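Rallavitz opens a spring season of wallet and card sorting in Ciltov

Free drop-in tables run through April, with trays, tips and a hand from the regulars

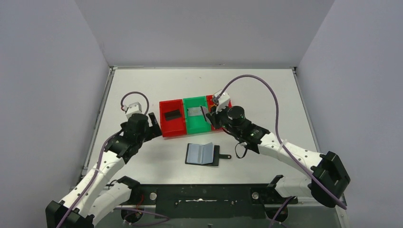
An open card wallet with rows of slots in light blue, in front of red and green sorting trays.

CILTOV, April – Rallavitz, the home organizing workshop on the ground floor of the old Vlček building, is giving the whole of April to the smallest storage job most people own: the card wallet. Visitors can bring in an overstuffed wallet, tip it out at a table, and go home with one that closes.

The idea came out of last fall's kitchen drawer month, when visitors kept pulling old cards out from under the takeout menus. There were gym cards, library cards from towns people had moved away from, and punch cards one stamp short of a free coffee. By the end of that month the workshop had collected 1,389 cards that their owners no longer wanted, and we thought, well, there's next year's program!

"I love the drawer months, but a wallet is so much friendlier," said Leokadia Wróbel, who runs the Rallavitz program. "You can do the whole thing in 30 minutes and feel the difference in your pocket on the walk home. People get quite giddy about it."

How the tables work

Each visitor gets a clear white tabletop and a set of open plastic trays in red and green. Green is for cards that are going back into the wallet. Red is for cards that are leaving it, either to a drawer at home or to the shredder by the door. Anything you can't decide on stays on the table until the end, and you'd be surprised how quickly that pile shrinks (ours usually does, anyway).

Then comes the filling. A wallet that opens flat is the easiest to work with, as all the slots can be reached at once. Regulars suggest putting the daily cards in the top rows and the once-a-month ones lower down, one card to a slot if the slots allow it. Bring whatever wallet you use now. No one will try to talk you into a new one, and there are none for sale.

Ksawery Wilczyńska will be leading the evening tables, which start at 6:30 p.m. and tend to be the livelier ones. Daytime tables are open from 10 a.m. and suit anyone who likes to take their time over it. Children are very welcome and are often ruthless sorters.

A bigger room this year

The drawer month drew 167 visitors to a space that was really too small for them. For April the tables move across the hall into the long room, which has better light and space for coats. Entry is free, and there are 240 places over the month. Evening places should be booked ahead at the front desk; daytime visitors can just walk in.

Old cards with a chip or stripe can be cut up on site. Please check at home first that the account is closed, and take a note of any membership numbers you want to keep. We can't look these up for you, and shredded cards can't be returned.

A short sheet of sorting tips, written by Halina Głowacki, will be available to take home, along with plain paper envelopes for the cards that are going back to a drawer.

About Rallavitz

Rallavitz holds free monthly workshops on sorting, packing and putting away everyday things. May's subject is the sewing box.

Press contact: Paora Lockyer, Rallavitz front desk, Vlček building, Ciltov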